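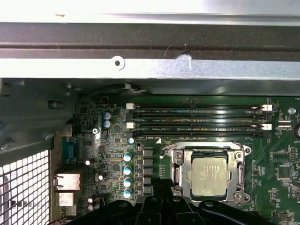 2 min read

June 8, 2020 – Bellholm, which takes apart and rebuilds used office computers, has published a set of working rules for robots that handle processors and memory inside an open case. The rules take effect in September at the company's Lultgate shop and are free for other repair shops to copy.

The document has 13 rules. Most of them deal with the processor socket, where a small mistake can ruin a motherboard that is otherwise fit to sell.

Under the new rules, a gripper may hold a processor only by its edges. The load plate has to be fully raised before the chip is brought over the board, and the arm must stop above the socket for a position check before it goes any lower. If the check fails, the chip goes back to its tray. A second failure on the same board calls for a person, and the arm stays locked until that person signs off.

Retention levers are covered as well. The arm may open and close them only on board models that have been tested beforehand, and the list of approved models currently stands at 11. On any other board the lever is left to staff.

Memory slots get a shorter section. Both latches must be open before a module is pressed in, and the force limit is set per board model – operators can lower it but not raise it.

Bellholm wrote the rules with Skyrme, which supplies the control software, after a trial that ran at 4 benches. The companies have not released failure rates from the trial. They say the log format will be published along with the final text so that shops can compare results on the same terms. 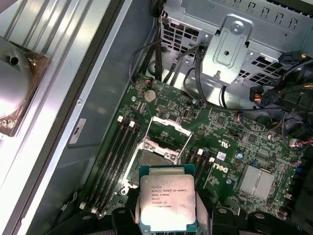
Jeferson Macedo of Zustico thinks the edge-grip rule is sound but wants the position check spelled out in more detail, saying that "a stop above the socket means very little if every shop picks its own height and its own tolerance." He would also like a rule on how often gripper fingers are inspected for wear, a point the current draft leaves to the operator.

Bellholm is taking written comments on the draft until the rules take effect. Shops that already run their own procedures may keep them if they are at least as strict.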